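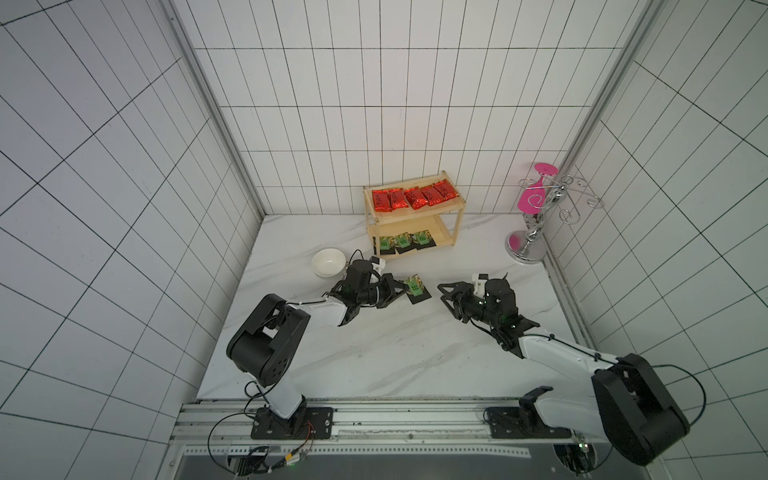
# Session 4: From the scoop to the packet

Good evening again, and thank you to everyone who stayed behind last time to help put the maps back in their tubes (they are in the right order now, I checked). These notes go with the session on how food shops moved from selling things loose to selling them ready-wrapped. They are rather fuller than what I shall manage to say out loud, so please treat them as something to read at home with your feet up, and don't worry if we skip whole sections in class.

Last session we left the shopkeeper standing behind his counter, with the goods at his back and the customer in front of him. I asked you to think about who does the choosing in a shop like that, and I was delighted with how many of you wrote something. Radek Urban's piece about being sent for sugar as a small boy, and being given whatever sugar the grocer thought his mother ought to have, is going round the class with his permission. It makes the point far better than I did.

## 4.1 What "loose" meant

When we say that goods were sold loose, we tend to picture flour in a sack and a scoop stuck in the top, and that is fair enough as far as it goes. But loose selling was a whole way of working, and it took up an enormous part of the grocer's day. Sugar came in hard and had to be broken. Dried fruit came stuck together and had to be picked over and stalked. Tea came in chests and was blended in the back room, often to suit the local water, and a grocer who was proud of his blend would no more have told you what was in it than told you what he had in the bank.

All this preparation was skilled, and people were apprenticed to it. A boy might spend the better part of his first year learning to fold a paper so that it would hold a pound of rice without paste or string. I have tried it, with a sheet of blue sugar paper and a bag of lentils, and I can tell you that I was finding lentils for a week afterwards.

Three words to know, as they turn up in all the readings:

- **Weighing up**: making up small parcels from bulk stock in the quiet hours, ready for the busy ones.
- **Tare**: the weight of the wrapping or container, which should be taken off before the customer pays. Whether it always was is another matter, and the source of a great many quarrels.
- **Dry goods**: in British use, mostly tea, sugar, flour, rice, pulses and the like. Be careful with American books, where the same words usually mean cloth.

Please notice that weighing up already gives us a kind of packet. The grocer was wrapping goods ahead of time long before any factory did it for him. The change we are interested in is really a change in *who* does the wrapping, and whose name goes on the outside.

## 4.2 Why the packet won

There is no single answer, and I would be suspicious of any book that gave you one. I have set out the main explanations below, with my own grumbles attached.

**Trust.** The older histories lean very heavily on adulteration: chalk in the flour, used leaves in the tea, and far worse things in the sweets. A sealed packet with a maker's name on it promised that nobody had been at it on the way. There is a lot in this. My only hesitation is that most customers had bought from the same shop for years and trusted the person behind the counter a good deal more than a firm in a town they had never visited.

**Time.** A packet needs no weighing. Once wages began to rise, the hours spent folding paper started to look expensive, and an assistant who could simply reach behind and hand something over could serve far more people on a Saturday night. I think this is underrated, perhaps owing to how dull it sounds.

**Printing.** Cheap colour printing made it possible to put a picture on a wrapper that sold for pennies. Now the packet could do some of the talking. Have a look at the advertising sheets in folder B and see how early the makers start telling people to ask for a thing *by name* and to refuse anything else. That is a message aimed over the grocer's head, and the grocers knew it.

**Materials.** Paper lets in damp. Waxed paper is better, tin is very good and very dear, and foil comes in gradually, first as a lining for the things that suffer most from air (tea and tobacco especially) and later as a wrapper in its own right. It is worth asking of any packet you come across what exactly it was meant to keep out, or keep in.

You will see that these explanations overlap, and in your essays I would much sooner read two of them argued properly than all of them listed.

## 4.3 Our case: the Guérin ledgers

I promised you a real shop, and we are very lucky in this one. The Guérin family kept a grocery on the harbour side of Oltasness, and the day books came down through the family until Clémence Tanguy, a great-niece, found them under a bed and had the good sense not to throw them out. She transcribed the lot herself, over two winters, and she has been extraordinarily patient with my questions.

The run that we are using has 2,732 entries. Of those, 2,391 can be read clearly enough for us to say both what was bought and how it was sold, and those are the ones in your spreadsheet. The others are lost to damp, to mice, or to the handwriting of one particular assistant whom Clémence refers to as "the spider".

Some things to look out for as you read:

1. **The little "p".** In the earlier books it hardly appears. Later on it stands beside tea, then cocoa, then custard powder, and we are fairly confident that it means "packet". Clémence has kept it exactly as written and so should you.
2. **Names creeping in.** To begin with the entries say *tea* or *best tea*. After a while they begin to say *Clavent*, with no mention of tea at all. The maker's name has become the word for the thing! When you find a case of this, write down the page, as I am keeping a list.
3. **Things that stay loose.** Flour, oats and dried peas are still being weighed out at the very end of the run. Butter too. Have a think about why these should be so stubborn, and don't assume that it was all down to the shopkeeper being old-fashioned. Several households were buying flour in quantities no packet would have held.
4. **Credit.** Look at who buys packets when they are paying cash and who buys them on the slate. I have my own idea about this and I am going to keep it to myself until you have had a go.

A word of caution, which I shall probably repeat until you are all heartily sick of it. A ledger records what was written down. Cash sales of small items were very often not written down at all, so a child's pennyworth of anything is close to invisible to us. If you work out that 30 in every 100 entries for a given month are packet goods, you have learnt something about the *book*, and you then have to argue your way from the book to the shop.

## 4.4 The shelf

Once goods come in packets, the shelf changes its job. Behind the old counter it was storage, and the customer was not really meant to read it. Drawers and canisters had labels for the staff, and plenty of them had no label whatever. With packets, a shelf can be looked at from across the room, and the shopkeeper starts to think about which way things face.

The trade papers of the time are full of advice on this and it makes wonderful reading. One writer is firmly in favour of pyramids. Another says that pyramids are vulgar, and that customers don't like to take from them for fear of spoiling the shape (I must say I have felt that myself, in front of a nice pile of oranges). There are long letters about whether one kind of goods should fill a whole shelf or be mixed with others, and about dusting.

Tiles come into the story as well, although mostly through dairies, butchers and fishmongers, where the walls had to be washed down. A tiled wall said "clean" to people before they had bought anything, and by and by ordinary grocers wanted some of the same effect, even if they only ran to a few rows behind the bacon slicer. The Guérin shop had whitewash to the last, I'm afraid.

Self-service is properly the business of Session 5, so I shan't run on, but you can see how the ground has been got ready for it. A customer can't very well help herself to loose currants. She can pick up a packet.

## 4.5 For next time

Please read the chapter by Illano in the course pack, the one on wrapping and the shop assistant. It is heavy going for the first few pages and then cheers up a great deal. If you are short of time, start at the section on paper bags and go back to the beginning later.

Then choose **one** kind of goods from the spreadsheet and follow it right through. Write a page, no more, on how it was sold at the start of the run and how it was sold at the end, and say what you can't tell from the entries as well as what you can. Those of you who would prefer to work in pairs are very welcome to, so long as both names are on the sheet.

If anybody has old packets, tins or shop bills at home and wouldn't mind the rest of us looking at them, do bring them along. I will clear the long table by the window. Please put your name on a slip of paper with each item, and tuck it *beside* the thing and not inside, as we had a slight muddle over two cocoa tins last April and I should hate to go through that again.

The spreadsheet password is the same as before. Room opens at half past six.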